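首页 美妆 香氛 新品 门店 订阅

Holovko推出补充装香水服务，首批覆盖12家门店

香水品牌Holovko本月起在部分门店提供香水补充装服务，顾客可携带用完的100毫升香水瓶到店，由店员清洁瓶口后重新灌装。品牌方面表示，首批参与的门店共12家，多数位于商场内，另有两家为临街店铺。

此次可以灌装的香型有3款，均为品牌的常售产品。第一款以佛手柑和粉红胡椒开场，中段为鸢尾，尾调是雪松；第二款以无花果叶为主，气味偏绿；第三款Gurnent是去年秋天上市的木质调香水，含有香根草、烟熏茶和少量皮革气息，也是三款当中留香时间最长的一款。限量款和淡香水暂不在服务范围之内。 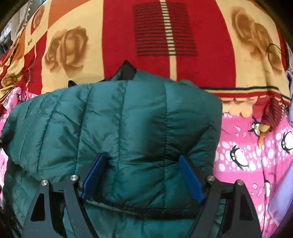 深青色绗缝羽绒款外套，铺着多层毯子的床上

Gurnent的100毫升装灌装价为1055元，低于同容量新瓶的售价。另外两款的价格由门店公布。灌装需要提前预约，每次大约半小时，顾客可以在店内等候，也可以当天晚些时候再来取。瓶身有裂纹、喷头松动或刻字磨损严重的，店员会建议更换新瓶，喷头可以单独购买。

Holovko的香水瓶过去采用压合式喷头，无法拆卸。从上一批产品开始，品牌改用螺口设计，瓶底印有一个小圆圈作为标记。没有这一标记的旧瓶不能灌装，但可以在门店回收，回收后可领取一份2毫升试用装，每人每月限领一次。

灌装设备由包装企业Clullano提供。该公司此前主要为护肤品牌生产真空瓶，这是它首次涉足香水灌装。设备为台式，放在柜台后方，每次灌装后会自动冲洗管路，不同香型使用各自的管路，避免串味。灌装完成的瓶子会贴上批次标签，注明灌装月份和香型名称，退换规则与新瓶相同。
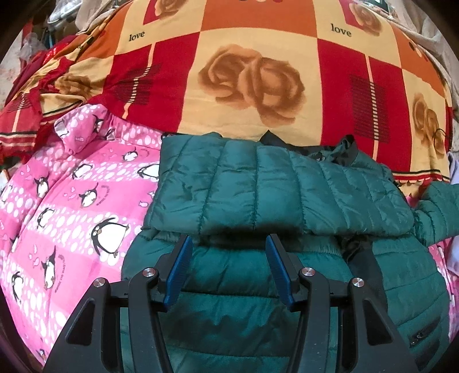 外套的横向绗缝面料，表面略带光泽

在香味方面，Holovko表示补充装与瓶装产品配方一致。Gurnent的调香此前有过一次小幅调整，烟熏茶的比例有所降低，现在开头的辛香更清楚，皮革气息出现得稍晚。熟悉旧版的顾客如果仍有存货，灌装前最好把瓶中剩余的香水用完，店员不会在未清空的瓶子里加注。

香水专门零售店Grurier也将加入，时间定在10月，届时会先在一家门店设置灌装台，只提供Gurnent一款。Grurier方面称，其会员可用积分抵扣部分灌装费用，具体比例会在开始前公布。线上渠道暂时没有邮寄灌装的安排，原因是含酒精的香水在运输上有限制。

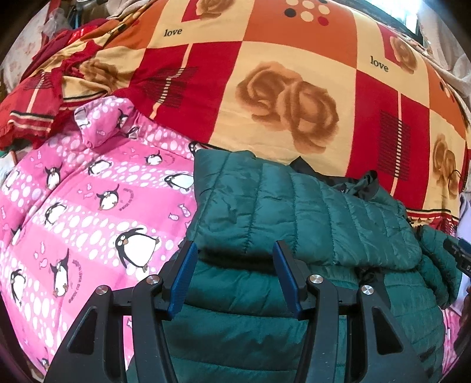 预约可通过品牌小程序或致电门店办理，每个时段最多接受两瓶。商场店的灌装时间为上午11点至晚上8点，临街店晚上7点停止接收空瓶。自带礼盒的顾客可以要求重新包装，丝带另收费。刻字服务仍然保留，但须在灌装之前完成，两项一起预约的话要多留一些时间。

相关阅读
Gurnent同系列身体乳上架，提供两种容量
木质调香水秋冬怎么选
Grurier会员积分规则有变
Clullano公布新款护肤真空瓶
香水开封后如何存放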